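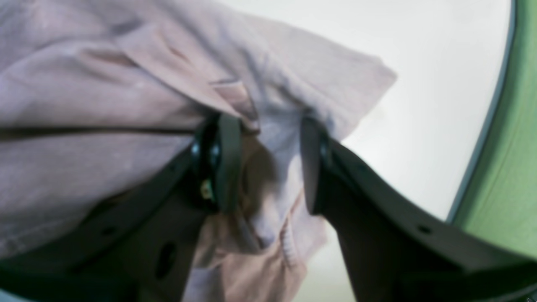 Forum > Textile Care and Rental > Plant Operations
Thread: Arms on soil sort, effect on piece rates and grading

pressline_kay
We went live in May with two arms on the sort tables at the Drokow plant. Mixed garment work, mostly care homes and small hotels. The arm takes one piece, lifts it clear of the heap and shows it to the tag reader, then drops it to the correct lane. Tables used to be four people per shift. They are now two, with the other two moved to finishing.

The question is about pay. Sorters were on a piece rate with a floor. The arms set the pace now, so the piece rate means nothing, and management wants to move everyone to a flat hourly rate at the floor plus a small allowance. Has anyone been through this, and what did you settle on?

tumbler57
Flat rate, two years ago, different make of arm. The allowance was set too low because it was worked out from an average week, and the good sorters had never been average. We lost the three fastest. My advice is to use each person's own previous twelve months, frozen, and let it run until they change post.

Aitken_maint
What are you getting for double picks? Knits are the weak point on ours. A thin jersey top folds over on itself, the fingers close on the fold, and whatever is lying underneath comes up with it. Woven items are fine.

pressline_kay
12 per 1000 on knits after the last update. It was 57 when we started. Wovens are low enough that we stopped logging them separately. A double goes down the reject chute and a person separates it.

Aitken_maint
Then your two remaining sorters are not doing the same job as before. They get the tangles, the inside-out sleeves and the items with no tag. I would raise that before talking about money. The job description should be rewritten and graded again.

greyroll
Disagree with that as a first step. Regrading took us most of a year and came back one point higher. Get the money fixed while the plant still needs cooperation. Paperwork after.

Aitken_maint
If you fix the money against the old description, the new one gets measured against that figure. You will not get a second increase.

greyroll
We did get one. Small, but we got it.

lint_and_learn
On the floor side, from someone who works next to one. The lifting is less and my shoulders are better for it. What I do not like is the waiting. On the old table you could see a bad load coming and slow down for it. Now you get nothing for ten minutes and then six knotted pieces at once. Our supervisor reads the idle minutes off the Flimine report and asks about them.

tumbler57
The idle minutes should not be in that report at all. Ours were removed at the first review. The argument was that the operator does not control the feed, so the figure measures the machine.

pressline_kay
We are on Bolarel software, but it has the same column. I will ask for it to be taken out. Who clears your jams, operators or maintenance?

lint_and_learn
Operators, up to a point. Stop, isolate, pull the cloth free by hand, restart. Anything caught behind the fingers goes to maintenance.

Aitken_maint
Same split here. We had 116 call-outs in the first quarter and most were drawstrings. Train all shifts on isolation, including agency staff, and pay for the training hours. That last part was missed at our place and it caused more bad feeling than the arms did.

greyroll
Agreed on that one.

pressline_kay
Meeting is 23 October 2020. I am going in with the frozen twelve months, the idle column removed and paid isolation training. Regrading goes on the list as a separate item with a date for review. Will post what comes back.

tumbler57
Get the review date in the minutes.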